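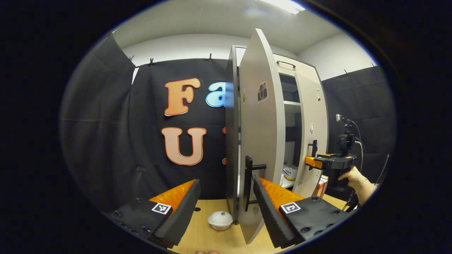
Pasa hand grippers: the gallery

Welcome, and do have a wander round. We are often asked what it's like to work with a pair of Pasa grippers day in and day out, and a specification sheet never seems to answer that very well, so this page is where we keep our pictures and the little notes that go with them. Pasa is the hand-held kit we build and hire out from our workshop in Clerholm. You hold one in each hand, do an ordinary household job with them, and the recordings go towards teaching a robot to do the same job. The notes were written by Boglárka Virág, who looks after the hire side, with a good many interruptions from Agathe Besnard, who designed the fingers and has opinions about them.

Cabinet doors
Doors are everybody's first job with a new kit, and they are harder than they look! A door swings in a curve, your wrist wants to go straight, and for the first morning you will feel thoroughly clumsy. Take hold of the edge or the handle, whichever you would reach for at home, and let the door lead you a little.

Two doors, two people
Most cabinets open both ways, and it's quite all right to share the job with a colleague while you are learning. Stand close, agree who is going first, and talk to each other. Boglárka likes to start new hirers off like this, as it's far more sociable and people stop worrying about doing it wrong.

The orange pads
The ridged pads on the inside of the fingers are soft and a cheerful orange, and they are the part our customers get fondest of. They give a bit when you squeeze, so a thin panel or a cardboard box sits between them quite comfortably. They do wear in time. A replacement set is £70 including postage, and fitting them takes less time than making the tea.

Markers on the fingers
Each finger carries a black-and-white square marker. Please keep them clean and please don't put tape over them, however tempting it is to label your kit that way – we have had a few come back with names written across them, and Agathe was very gracious about it, on the whole.

Screw holes
There are plenty of these in the fingers, and people write in to ask whether they have lost some screws. You haven't. The spare holes are for anyone who would like to fix on something of their own, and we love hearing what you come up with.

Something to practise on
You don't need a special room or special furniture. A table, a small cabinet and a few packets from the kitchen will keep you busy for days. Boxes are kind to beginners, and small round things with lids are less kind, so perhaps leave those until after lunch.

Curtains and backdrops
Several of our hirers like a plain dark cloth behind the work and several prefer their own wallpaper, family photographs and all. Both are fine by us. If you do hang a backdrop, clip it well along the top edge, and decorate it however you fancy.

Handles and wrists
The grip suits most hands, though if yours are on the small side do tell us when you book and we'll send the shorter handle. Watches can be a nuisance under the wrist on long sessions. Slim bracelets don't seem to bother anyone.

The 3000 club
One team in Cleltitz has now recorded 3000 door openings on a single pair, and sent us a lovely card about it. We gave the fingers a good going-over when they came back in April and changed the pads, and out they went again.

Hiring a pair
The usual hire is 4 weeks, which gives you time to get past the clumsy stage and into the part that's rather fun. A pair comes with both grippers, the cables, a spare set of pads and the Campbell case, our padded one with the wide strap. We ask for a deposit of £1000, returned in full once the kit is home and checked.

Send us your own
We're always glad of new pictures for this page, tidy or otherwise. Write to Boglárka at the workshop and tell her what job you were doing and how you got on.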